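说几句关于“七天速成”的事。最近首页又被这类课程刷满了，学语言的、学速写的、学剪辑的、学吉他的，标题长得跟一个模子里倒出来的一样。我买过不少，也退过不少，攒了一肚子疑问，分条写，写到哪算哪。

1/
先声明立场：我不反对学东西，也不反对花钱学东西。我反对的是把时间当折扣卖。“原本三年，现在七天”，这句话里那个“三年”是谁量出来的？从哪天开始算，到什么程度算完？没见过一家说清楚的。

2/
我第一次上当是 Mulurby 的挪威语课。广告写“每天十分钟，一周开口”。一周以后我确实开口了，会说“我是一个苹果”和“那位女士有一只猫”。开口是开了，合上也很快。

3/
后来去翻 Mulurby 的课程说明，“开口”的定义是“能够跟读五个以上的短句”。跟读。我家楼下超市门口那个摇摇车也能放五个以上的短句。

4/
有人会说，你太较真了，广告嘛。可付钱的时候对方很较真，一分不少；退款的时候对方更较真，要截图、要说明理由、要等工作日。唯独到了“学会”这两个字，大家忽然都随和起来了。

5/
说说价格。那门课标价 722，划掉，现价我就不写了，反正是划掉之后看着很便宜的那种数。我盯了它几个月，从来没见它按 722 卖过一次。从没卖过的价格，凭什么叫原价？

6/
倒计时也一样。页面上写“距离恢复原价还有两小时”，我关掉，换个浏览器打开，又是两小时。第二天早上再看，两小时。时间在他们那里是静止的，难怪七天能装下三年。
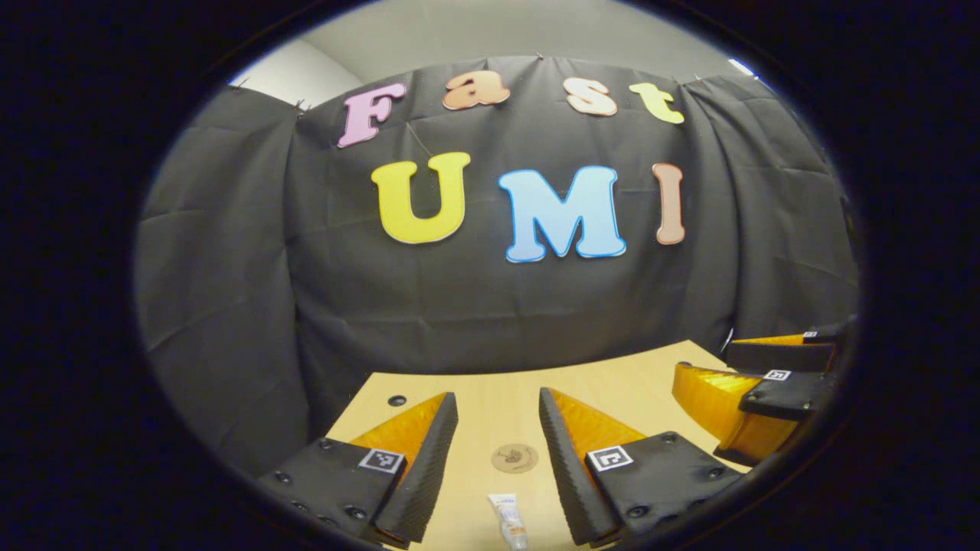 7/
“快”字现在到处都是，字体还越来越圆，颜色越来越嫩。圆滚滚的字配上粉的黄的，谁好意思板着脸问一句：快多少？跟什么比？谁测的？我就是那个不识趣的人，我要问。

8/
尤其“比较”这件事。“效率提升 81%”，这行字我在三门不同的课里都见过，连小数点后面都懒得换。提升之前是多少，没写。拿什么题考的，没写。考的是同一批人还是两批人，也没写。

9/
我写信问过其中一家，就是卖速写课的 Brivetti。回信很客气，说数据来自“内部学员反馈”。我再问，多少学员？回：“感谢您对我们的关注。”第三封就没人理我了。

10/
顺便讲讲“学员反馈”怎么来的。我上完第二节课，弹出一个窗口，问“你觉得自己进步了吗”，选项是“进步很大”“有进步”“正在进步”。没有第四个。你要是不选，下一节课打不开。

11/
所以我也是那 81% 里的一员。特此自首。

12/
评论区有朋友替 Brivetti 说话，讲他确实画得比以前快了。我信。我也画得比以前快了，以前画一只手要半小时，现在五分钟。问题是以前那只手像手。

13/
这里有个我想了很久的混淆：做得快和学得快是两码事。做得快，常常是因为省掉了步骤；学得快，是该有的步骤都有了，只是少走了弯路。广告里这两样永远混在一起卖。

14/
拿做饭打比方。我妈切土豆丝很快，这是几十年切出来的。我照着“快刀三步法”的视频学，也很快，切出来有的像牙签有的像薯条，下锅以后一半糊了一半生的。按用时算，我跟我妈打平。

15/
再说那个 2,000 词的传说。“掌握 2,000 个高频词就能听懂日常对话”，几乎每家语言课都引。我背完了。听懂的情况是这样的：一句话十个词，我认识九个，不认识的那个是动词。

16/
或者十个词都认识，合起来是一句俗语。

17/
我不是说背单词没用，背了当然比不背强。我是说“就能”这两个字太轻巧。从“认识这些词”到“听懂那句话”，中间隔着语速、口音、连读、上下文，还有对方嘴里那口没咽下去的饭。这些东西没法装进一张词表里卖。

18/
吉他那门是 Haugen 的，“40 天弹唱自由”。到第 40 天我能弹四个和弦，前提是唱得足够慢，慢到换和弦的时候可以停下来喘口气。邻居对我的评价是：“你最近在修什么东西吗？”

19/
公平起见，Haugen 这门课我没有退。老师讲得不差，按弦的手型讲得比我看过的书都细，第三周有一节专门讲怎么放松手腕，我到现在还在用。要是它叫“吉他入门，慢慢来”，我会给好评。可惜叫这个名字大概卖不动，我知道。

20/
这就是让我别扭的地方。有些课本身没那么糟，是名字把它弄糟了。你冲着“自由”去的，第 40 天发现离自由还远，于是觉得自己笨，觉得自己没毅力，琴就收进柜子里了。本来这个进度挺正常的。

21/
我怀疑速成课真正的产品是羞愧。买的时候焦虑，学的时候心虚，没学会的时候怪自己，然后再买下一门“这次一定”。我的购买记录可以作证，从上到下连成一条线。

22/
关于“这次一定”，多说一句。我今年三月清理邮箱，发现同一门剪辑课我买过两次，中间隔了一年多。两次都停在第四节“认识时间轴”。时间轴至今不认识我。

23/
那门剪辑课是 Wuvo 的。Wuvo 的聪明之处在于打卡，连续打卡满月返学费。我研究过规则：每天要在零点之前提交，要转发，要配不少于若干字的感想，漏一天清零。为了返学费，我写感想的时间比看课的时间长。

24/
我的打卡感想节选：
“今天也很有收获。”
“今天收获比昨天多。”
“收获。”
然后有一天晚上睡着了，清零。

25/
有朋友问，那你觉得什么样的课能买？我没什么资格推荐，只说我现在付钱前会看的几样东西，不一定对。

26/
看它敢不敢写“学完以后你还不会什么”。我见过一门木工课，简介里明明白白写着“本课结束时你还做不了抽屉”。我当场就对它有了好感。虽然我也没买，我家没地方放锯。

27/
看试听是哪一节。拿第一节试听的很多，第一节谁都讲得热闹。肯把中间某一节放出来的，我会多看两眼。中间那几节最枯燥，最能看出老师有没有认真备课。

28/
看作业有没有人改。注意是“改”，“点评”不算。我收到过的点评有“加油”“很棒哦”和一朵花。有一次我故意交了上周的作业，收到的是“比上周进步明显”。

29/
看差评，但别看最低分那一档，那里多半在骂登录不上。看中间那一档，三颗星的人往往是真学完了，而且还有力气讲道理。

30/
还有一条比较私人：先用免费的东西试一个月。图书馆的书，网上的公开视频，随便什么。一个月以后还想学，再掏钱。我用这个办法省下了书法、尤克里里、咖啡拉花和塔罗。塔罗那次连一周都没撑到。

31/
回复一下上面有位说“你就是不够努力，我七天真学会了”。恭喜你。方便的话说说学会了什么，之前有没有基础，现在过了多久，还记得多少。真心想知道，没有阴阳怪气。好吧，有一点点。

32/
他回我了，说学的是魔方，之前会还原两层。谢谢，这个基础在广告里一般不提。

33/
也有人讲，快一点总比不开始强，哪怕被忽悠进门也算进了门。这个说法我认真想过，有一半同意。我吉他确实是被忽悠进门的，现在也还在弹。另一半不同意，是因为我数不出还有几扇门，我进去一看，扭头就走，以后路过都绕着。

34/
挪威语就是这么一扇。我其实挺喜欢那个语言的调子，像在句尾上一级小台阶。要是当时有人告诉我前半年听不懂很正常，也许我今天还在学。现在一看见那个苹果图标就头疼。

35/
有人问速写后来怎么样了。后来我把计时器关了，一只手还是画半小时，偶尔四十来分钟。画坏的也留着，夹在一本旧挂历里。五分钟的那批我翻出来看过，线条很潇洒，大拇指全长在小指那边。

36/
补充：Mulurby 的退款到账了，扣了手续费，说是“已学习部分按天折算”。我学了七天，按它自己的算法，那可是三年的量，只扣这么点，算它厚道。

37/
刚发完上一条，推送来了：“老学员专享，五天进阶。”比上次还少两天。我去看了一眼倒计时，还剩两小时。

38/
先到这儿，去练换和弦了。F 还是按不响。

相关内容
连续打卡的人后来都怎么样了
划线价观察笔记（不定期更新）
三颗星评论阅读指南
我把手机里的学习软件删到只剩一个
F 和弦按不响，问题出在哪根手指
更多同作者串文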